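The Scarf Round

I joined robotics club for the snacks. I want that on the record before I get to the part where I cried in front of a judge.

Our coach was Mr. Kalogeropoulos, Michalis if you were a parent, and he ran the club out of the back half of the chemistry room. There were five of us, then four when Bendier made varsity wrestling, and then kind of four and a half because he kept coming by to eat the pretzels and tell us what we were doing wrong (he was usually right, which was the worst part).

The regional had a cloth round that year. Everybody hates cloth. You can teach an arm to pick up a block all day long and feel like a genius, and then somebody hands you a dish towel and you're back in kindergarten. A towel has no corners until it feels like having corners. The rules said one piece of fabric, pulled out of its packaging and folded in half, and you got 50 points for the pull and 30 for the fold. You had to bring your own cloth. Most teams brought a nice flat cotton napkin.

We brought Theano Stefanou's grandmother's scarf.

"It's plaid," Theano said, when I asked her why. "It has lines on it. The arm can look for the lines!"

"Does your grandmother know?"

"She knows I'm borrowing it."

I let that one go. Theano wrote all our code, and I had learned not to poke her in the two weeks before a contest. My job was the fingers. I filed them, I swapped them, I wiped them down, and I wrote every single try in a green notebook with a number next to it. By the night before regionals we were on try 611, and the scarf had come out of its plastic cleanly maybe a handful of times in a row, never when Mr. K was looking.

What kept going wrong was the plastic. The arm would get a good bite of the hem, start back, and the whole bag would come along for the ride like a toddler holding on to your leg. So Theano slowed the pull way down, then slower, then so slow that Bendier put his head on the table and pretended to snore. I bent down next to the screen where the wrist camera was showing us everything in huge fuzzy close-up, and I quit breathing.

"Get the place where the stripes cross," I whispered, as if it could hear me.

"It's trying," Theano whispered back.
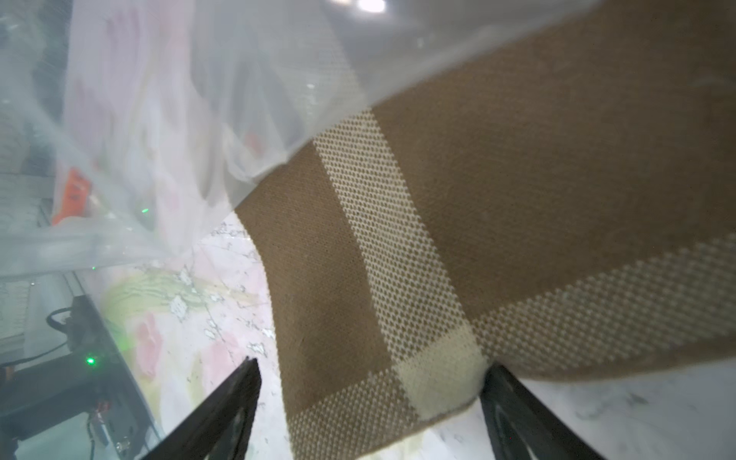 Try 611, wrist camera. Grandma's scarf, still partway under the plastic.

"Come on, come on, come on," said Bendier, who was awake after all.

The scarf slid. The plastic stayed put. Mr. K had come in with a cup of coffee at some point, and he stood there holding it out in front of him and didn't drink any.

I wrote a big fat yes in the notebook and my pencil went through the page.

At regionals we got the pull and missed the fold, and a team from across the river with a napkin beat us by 2 points. The judge, a tall man named Kuleck, asked me what I'd learned about grip force, and I opened my mouth to tell him and just started bawling. He gave me his own pretzels. I still think about that.

Theano took the scarf home in her backpack. In June her grandmother came to the end-of-year dinner wearing it, in all that heat, and when we got in line for the food she turned around and held up one end.

"Which of you," she asked, "is the one who does the fingers?"

I put up my hand.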